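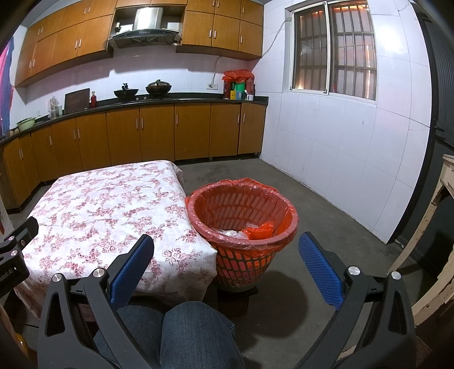 Photo: Nkrumah Aidoo / Sumar Textile Workshop

Workshop notebook, Sumar
Entry date: 2026-02-07
Subject: Wash fastness of printed cotton, second series

The second series was opened this morning with the Bednárik cloth, a plain-weave cotton with a red pigment print. The purpose is to establish whether the color loss recorded in November came from the detergent or from the curing of the print. The November notes do not settle the matter, as the oven log for that batch is missing two pages.

Eighteen swatches were cut along the grain and marked in the corner with laundry pen. Edges were overlocked before washing. In the first series they were left raw, and the loose threads made the weights unreliable.

Bath temperature was held at 66 degrees Celsius for the full cycle. The Brandar bath overshoots if the lid is closed during heating; colleagues are asked to leave it open until the set point is reached and to close it only then. Swatches were rinsed in cold water, pressed between blotters and dried flat, away from the window.

Results after five cycles: the cured swatches show slight fading in the dark red and no visible change in the pale pink. The uncured swatches have bled into the adjacent white cotton, most heavily along the fold. One cured swatch (no. 5) also stained its partner cloth. It sat against an uncured piece in the drying rack, and I have excluded it from the table.

Rose and leaf motifs remain difficult to grade against the gray scale, given that several shades meet within a small area. I propose that grading be done on the solid border only – the motif can be noted in words. Mr. Aidoo has agreed to grade the set a second time without reference to my figures.

The Elex balance drifted by 2 mg between the first and last weighings. It was re-zeroed and the final weights were repeated. Both sets are entered on the facing page, with the earlier one struck through but legible.

Outstanding: order blotters; locate the November oven log; repeat no. 5 with a fresh partner cloth; label the remaining uncured cloth, at present rolled on the lower shelf with the cured stock.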